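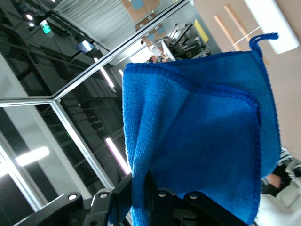 Liis Zariņš had been a flight paramedic for six years before she worked a cold-water rescue. The call came in at 4:40 in the morning in December: two people off an overturned skiff on Sketik Lake, one of them in the water for most of an hour.

"I had read the protocols plenty of times," she said. "Reading them in a heated classroom is different from kneeling on a dock."

Zariņš now runs the hypothermia course for the Soltumia County rescue squad, which covers 148 miles of shoreline with 17 full-time staff. I met her at the Adjei Road station, where she had just finished a morning class and was eating lunch standing up.

Most of the course deals with handling. A severely cold heart is irritable, and rough movement can tip it into a fatal rhythm. Crews are taught to keep the patient flat, cut clothing away instead of pulling it off, and avoid letting anyone walk to the ambulance.

"People want to help by getting up," Zariņš said. "They say they're fine. You have to be firm about it – lie down, stay down, we'll carry you."

She also spends an hour on pulse checks. In a very cold patient the heartbeat can be slow and weak enough to miss, so her students check for up to a full minute before deciding it is absent. She makes them do it with a clock running. Most of them quit early the first time.

Feng-yi Tsao, the squad's training officer, hired her after the Sketik Lake call. He said the county had been relying on a slide deck that was older than some of its EMTs.

"It had one page on rewarming, and the page said blankets," Tsao said.

The squad has since put insulated wraps and chemical heat packs on every rig. The wraps cost $400 each, and Tsao had to go back to the county board twice to get them. The packs go on the chest and under the arms, over a layer of cloth so they don't burn the skin. Arms and legs are left alone.

Tsao's next request is for a second rescue sled at the Mumirura boat landing. The quote is $2,215. In the meantime, crews on that side of the lake wait for the one at Adjei Road, a drive of nearly half an hour when the roads are bad.

I asked Zariņš what happened to the two people from the skiff. One went home the next day. The other spent three weeks in the hospital and came by the station in the spring.

"He wanted to see the sled," she said. "We showed him the sled."

Her next class starts in January, and it is already full.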